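Carpet replacement at the Wesville branch

The old carpet on the second floor comes up in April. The new tiles are grey, same as the ones already down in the reading room, and the supplier is holding 200 spare for later repairs. Work starts at the east end and takes 3 weeks. Please clear anything stored under desks before then - boxes left behind will go to the basement.

Archana Chaudhary has the floor plan and the desk moves. Staff who need a temporary desk should call her on extension 786. The stairs stay open throughout, but the east elevator will be for deliveries only until noon.
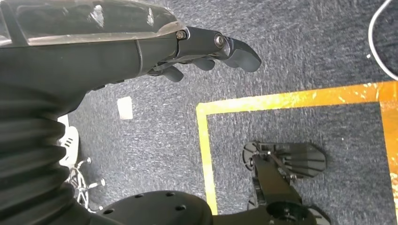
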